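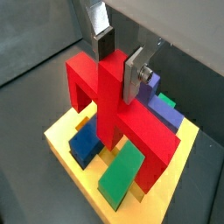 Unit 7: Colour Tolerance and Batch Matching

Course notes, Lucie Pelletier

7.1 Scope

This unit covers how a supplier and a buyer agree that two moulded parts are the same colour. Measuring instruments were covered in Unit 6. Bring your printed tables to the May tutorial.

7.2 Terms

Standard: the physical chip or part that both parties have signed.
Batch: parts made from one lot of coloured resin.
Metamerism: two samples match under one light and differ under another.
Tolerance: the largest colour difference the buyer will accept, stated with the formula used to calculate it.

A tolerance quoted without its formula cannot be checked. Older contracts often give a single number and leave the formula out. Treat these as incomplete and ask for the missing term in writing.

7.3 Lightness and viewing angle

A flat face turned toward the light looks lighter than a side face of the same part. Visual comparison is therefore made on faces held at the same angle to the lamp. Gloss adds to the effect and should be recorded separately. Saturated reds are awkward to judge by eye, as small shifts toward orange are easily read as a change in lightness.

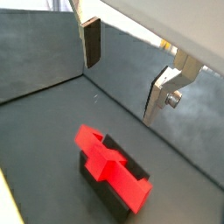
7.4 Worked case: Trarby contract

Trarby ordered red housings from Sulluvetti. Lot 1117 was accepted against the signed standard. Lot 1467 was within tolerance under the daylight lamp and outside it under the store lamp. Vernon Charbonneau, for the buyer, rejected the lot. The contract named only daylight, so the rejection did not stand. The revised contract names both lamps and requires 27 readings per lot, averaged by part.

7.5 Surround

Neutral grey is the usual surround for visual checks. A coloured surround shifts the apparent hue of the sample toward its complement. Clear the surround of other coloured items before judging. 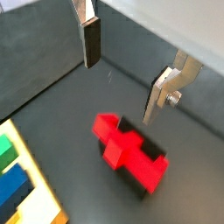 Figure 7.2. Red block on a dark grey floor.

7.6 Problems

1. Rewrite the Trarby lighting clause so that it covers a third lamp.
2. State which party should hold the signed standard, and how often it should be replaced.
3. Read Bergeron and Vachon, chapter 7, on pigment drift. Summarize the storage conditions they recommend in one paragraph.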